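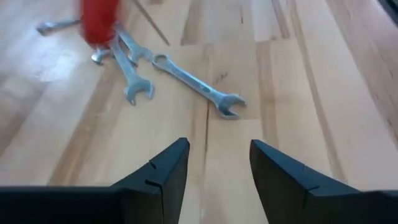
Minutes - Antimicrobial Guideline Working Group, May

Present: Catarina Nogueira (chair), Joscha Strobel (minutes), pharmacy, microbiology, pediatric ward representatives
Apologies: Condon site

1. Minutes of the previous meeting
Accepted with one correction. Under item 3, "oral step-down at discharge" should read "oral step-down before discharge."

2. Urinary tract infection in children, draft 4
The draft was circulated to the Condon and Drolgate sites ahead of the meeting. Comments were received from Drolgate only. The section on infants under three months has been moved to the front and now sends the reader directly to the inpatient pathway. The dosing table has been split by weight band.

Microbiology asked that the wording on urine collection be tightened. Bag specimens may be used to rule out infection but should not be sent for culture. Agreed.

Length of oral treatment for uncomplicated lower tract infection was discussed again. The group did not reach a decision. Both options stay in the draft in brackets until the audit has been read in full.

3. Audit of culture results
Records reviewed: 542. Records with a specimen taken before the first antibiotic dose: 417. Records excluded for missing collection method: 26. The excluded records are part of the 542 and were mostly from the evening clinic at Drolgate, where the collection field is not mandatory on the request form.

Resistance figures were tabled but not discussed, as the breakdown by age was not ready. The chair asked that first and repeat specimens from the same child be separated before the next version.
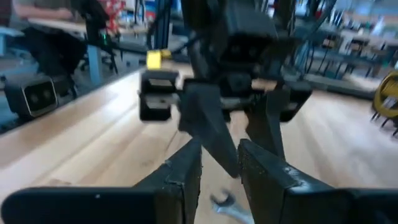
Catarina Nogueira asked whether the specimen timing could be trusted, given that the ward system records when the label was printed and the time of collection is entered by hand. Pharmacy replied that the two times had been compared for inpatients only - the outpatient comparison is still to be done. The audit will carry a note to this effect.

4. Penicillin allergy labels
The Yusof questionnaire is to be used on the pediatric ward as a trial. Children with a history of delayed mild rash will be listed for review. Any history of anaphylaxis or blistering rash goes to the allergy clinic without ward testing.

5. Other business
The Roto folder on the shared drive still holds draft 2. To be removed.

Actions
JS - correct previous minutes; remove draft 2
Pharmacy - outpatient timing comparison
Microbiology - resistance by age, repeat specimens separated
CN - write to Condon for comments on draft 4

Next meeting: 2 p.m., same room, date to be sent by email.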